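Workroom inspection, Congate building, room 30 — May round
Inspector: Ifor Penry. Countersigned: Macarena Toledo.

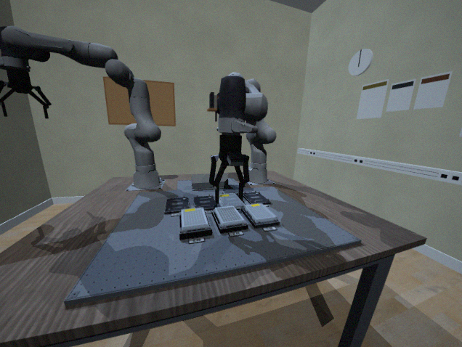 Furniture is inspected for stability, edge condition and clearance, in that order. Tables are pushed at each corner at top height and rejected if any leg lifts. Corners are checked at hip level, where most reported bruises come from, and a top that ends in a point, like the grayish-brown wood-grain one with the dark metal leg under its right corner, gets the corner entry filled in even when the rest of the form is blank. Scores run from 0 to 8. Anything under 5 goes to Prosser for repair.

## Floor and exits

- [x] Main exit opens fully without a key. *Closer is slow. Adjusted one turn.*
- [x] Aisle to main exit at least 30 inches wide.
- [ ] Secondary exit clear. *Two cartons of Trandberg filters against the door. Moved during the visit, but this was also noted last round. Item stays open.*
- [x] Floor free of loose tile. *Patch by the sink is holding.*

## Furniture

- [x] Tables stable under corner push.
- [ ] Exposed corners rated. *Score 4. Fit a guard or turn the table.*
- [x] Shelving fixed to wall. *Top bracket retightened.*
- [x] Shelf load under 80 lb. *Label faded, still readable. Replace when convenient.*

## Electrical

- [x] Panel door closes and latches.
- [x] No extension cords in permanent use.
- [ ] Outlet covers intact. *Cover left of the sink cracked. Work order 3006 raised.*
- [x] GFCI outlet trips and resets on test button.

## Fire

- [x] Extinguisher gauge in green.
- [ ] Extinguisher tag initialed for the month. *Missing. Vuvness has the contract — M.T. to call.*
- [x] Smoke detector sounds on test.

## Comments

The secondary exit is the only item that affects use of the room. If it is blocked at the next visit the room will be closed until cleared. M.T. asks that the sink outlet be left unused until the cover is replaced.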